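Visit to the Parik Robot Lab — Project Report

For our automation course we had to visit a workplace where robots are used or developed and write about what we saw. Our group chose Parik, a small company that builds control software for robot arms. It holds an open day every spring, and school groups can sign up for a longer visit in the morning before the general public comes in.
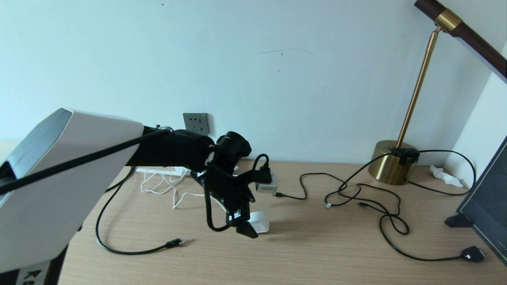
Text: Jana Lenz and Relu Bălan
Group 7 | Submitted Apr 22, 2025

We were met at the door by Heikki Lehtinen, who runs the lab. He gave a short talk and then took us to the desk where the demonstration was held. We had expected a factory cell with a fence and a conveyor. The arm was at an ordinary wooden desk with a lamp, a power strip and a lot of cables on it. Mr. Lehtinen said Parik wants the arms to work in the kind of place where people work, so the desk does not get cleared first.

The task that morning was handling small things on a desk: power adapters, plugs and loose cable ends. Costel Căpraru, one of the engineers, told us that cables are harder than boxes. A box keeps its shape when you touch it. A cable moves somewhere else, and the program has to look again before it tries to grip.

We asked how much practice the system gets. The group has recorded 405 attempts at the cable task so far and wants 800 by July. Attempts that fail are kept as well and marked with the reason. Relu asked if he could see the list of reasons, and the most common entry on the page we were shown was "slipped."

After a break we looked at the arms from closer up. Mr. Căpraru explained the parallel gripper, where two fingers move toward each other in a straight line. The shape of the fingertips decides what can be picked up — narrow tips reach between cables, wide ones hold a box better.
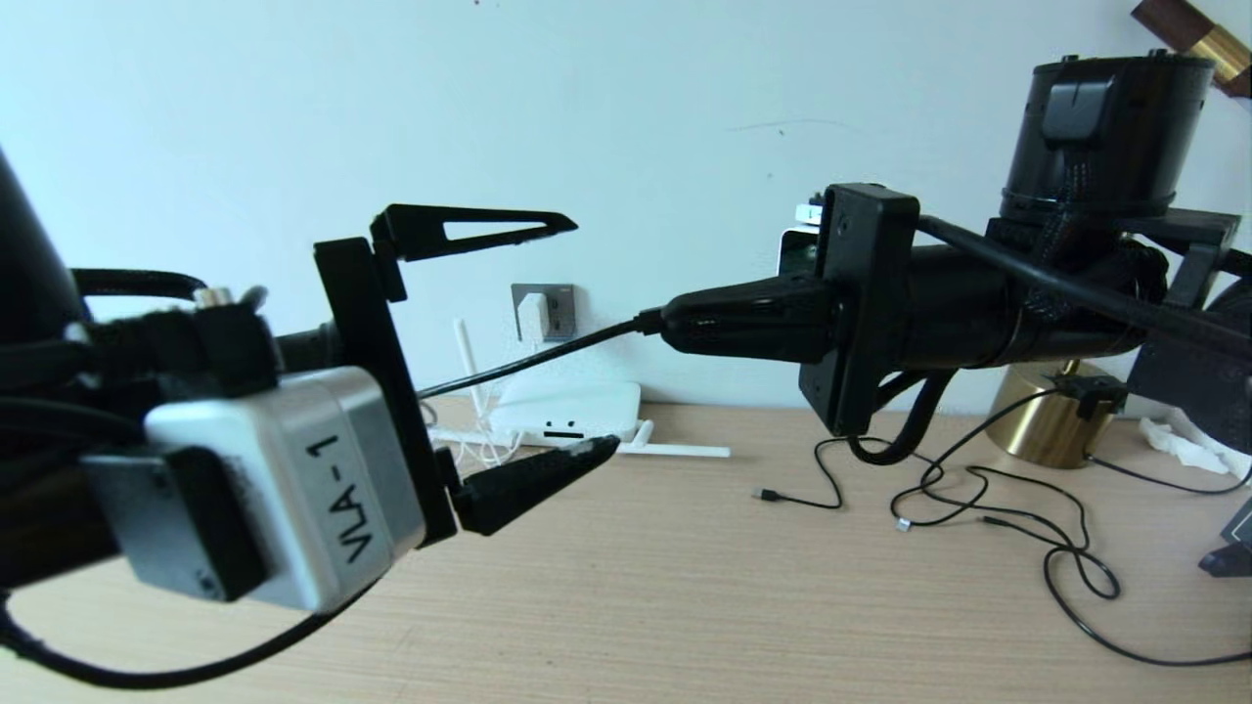 Does an arm like this need a person nearby all the time?
At Parik a person stays within reach of the stop button whenever the motors are on. This is a rule of the lab and applies to short tests too.

We also talked about jobs. Mr. Lehtinen studied electrical engineering, but two of his coworkers came from repair shops and learned programming later.

What we would do differently: we had nearly an hour for questions and had prepared only 9, so we ran out early. We should also have agreed on who takes notes. Our notes on the software part are thin, and we left most of it out of this report.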